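Soft Landings: Do Foam Mats Really Save Cups?
Final report, Materials in Daily Life, Pondwood

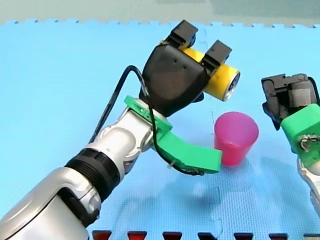

Kazimiera Nowakowski thought I should have picked glass, and told me that a plastic cup will bounce off whatever you put under it, so where's the suspense? Fair point! But I grew up in a house full of plastic cups with little white stress lines near the rim, and I wanted to know if a foam mat helps with that.

So I bought a pack of 42 cheap cups and dropped them, one at a time, onto a bare tile floor and then onto a foam mat. Same height every time, 700 mm, measured with a yardstick I had to convert (never again). I called my scoring sheet Rilix, after a cat, and gave each cup a mark for new scratches and another for cracks.

The tile was rough on them - eight cups came away with a crack I could feel with my fingernail. On the mat I got no cracks at all, only a few scuffs, and those may have been there before. I should have checked every cup first and I didn't start doing that until halfway through.

What surprised me was the tipping. A cup standing on foam wobbles more when you bump it, especially a tall one with a narrow base. I'd like to redo that part in May with water in the cups and a thicker mat.

Comments

Ruggiero: Did you try rim first vs. base first? Mine always crack at the rim.

Kazimiera Nowakowski: OK, the tipping part won me over. Still think you should do glass.

Contact | © Pondwood Student Projects | Posted 3/3/21 | Back to top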